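Koivisto Rooms, Clukow
Worktable and small electrics check
Monday, May 15, 2023

1. Tabletop level and not rocking
Pass. It passed last time too, with a folded beer mat under one leg. The mat has gone and it still passes, so I don't know what we were measuring before.

2. Tabletop clean
Partial. The log says wiped every evening. I have my doubts. There are grey smudges and streaks near the power strip, and a dry cloth won't shift them.

3. Power strip housing
Pass on looks. I saw no cracks. The label claims 2,000 watts, and I'd like to know who tested that.

4. Cable
Query. Nothing wrong with it that I could find, but the form wants "routed safely" and doesn't say what safe means. Left blank.
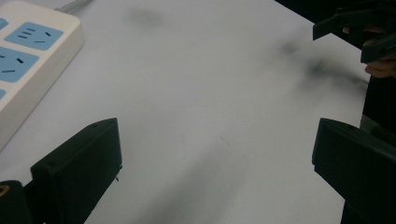
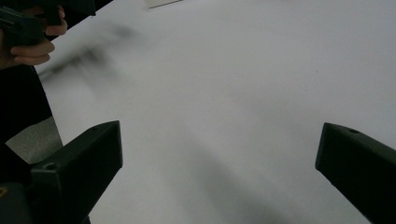
White table, both times.

Mundari wrote back on item 4 that the cable has been fine where it is for years and that taping it down only makes a ridge for people to catch their sleeves on. Leave it alone, in other words, and spend the money on a decent surface cleaner.

Maybe. "Fine for years" is what we heard about the Celtisitz kettle as well. I'm keeping the query open.

5. Loose paper kept away from sockets
Pass, just. Cards and slips do get left lying on the table. Form 53 asks for a tray and I've yet to see one.

6. Plugs pushed fully home
Not checked. Needs doing with everything plugged in at once, as on a normal working day.

Actions: 2 open (items 2 and 4). Item 6 carried over to July, when I expect to be told again that it was done in between.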